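Kastero Community Help > Home > Floors and Cleaning

How do I get dull gray film off a pale floor?

Posted by Vomine, May 24, 2024
485 views

Hi all! We moved our hobby room into the back of the house in April and I love having the space, but the floor is driving me a little nuts. It's a pale, smooth floor and I mop it every week, yet it dries with a gray haze and I can see every footprint when the sun comes in. I've been using a good squirt of floor soap in a bucket of hot water. More soap? Less soap? A different mop? I'd love to get it looking fresh before my sister visits!

beltrán_52

Oh, I had this exact haze and getting rid of it was so satisfying! It was old soap for me. Sweep or vacuum first (do the corners, they hold more grit than you'd think), then mop with plain warm water and nothing else. Change the water as soon as it looks cloudy. I went over mine twice and the second bucket was still gray, yuck. Then dry it with an old bath towel, pushing it along with your foot.

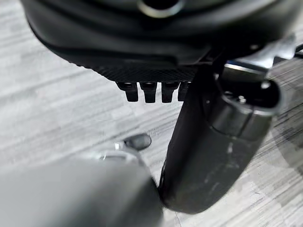
After that, go way down on the soap. I use a teaspoon in a full bucket now and the floor dries clear. A flat microfiber pad beats a string mop by a mile on a pale floor, and you can throw it in the wash. Just skip the fabric softener or it'll start smearing again.

Try a small patch by the door before you do the whole room. You'll know right away if it's soap!

5 people found this helpful

Ganalora

vinegar. works on everything

beltrán_52

Careful with that one, please check what your floor is made of first! Vinegar can dull stone and some finishes. Plain water is a safer place to start, just wring the mop out well.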